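Linlow Robotics Club – June gallery

Pics from the two-arm coffee project, more when we get round to it. Thanks to Fadi Chidiac for the lift and the filters. 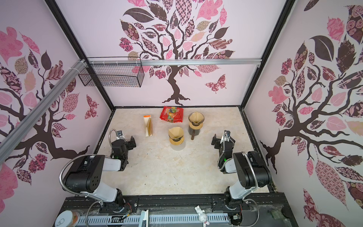 Team Brisora picked coffee as their task for the Gillberg cup. 90 seconds a run, 4 runs, best one counts. Both arms have to do something useful or you lose points, so the left one gets the filter packet and the right one the drippers. Two pour-over sets at the back there, one on the dark carafe and one on the clear glass. Grippers are the plain black parallel ones, no custom fingers yet – Pálfi is drawing some up. Tree walls stay, we voted. Rabbit stays aswell.

Still to do: tidy the cables along the base, write down the start positons, find the other kettle.

Next session 4 till 6, usual room. Bring your own mug.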